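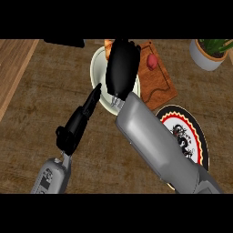 What's Stillport?
My first novel, and it's out in April from Witholm! A girl gets packed off to an island school by her very proper parents and falls in with the ferry kids.

I wrote it in 300 nights at my kitchen bench (three drafts, one very patient dog) and I'm thrilled to finally share it.
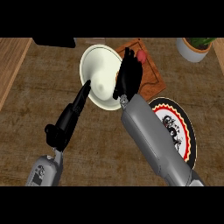
Tabletop, worn wood.

The first print run is 1501 copies. Come to the launch at Druvora Books, Monday at 6 pm.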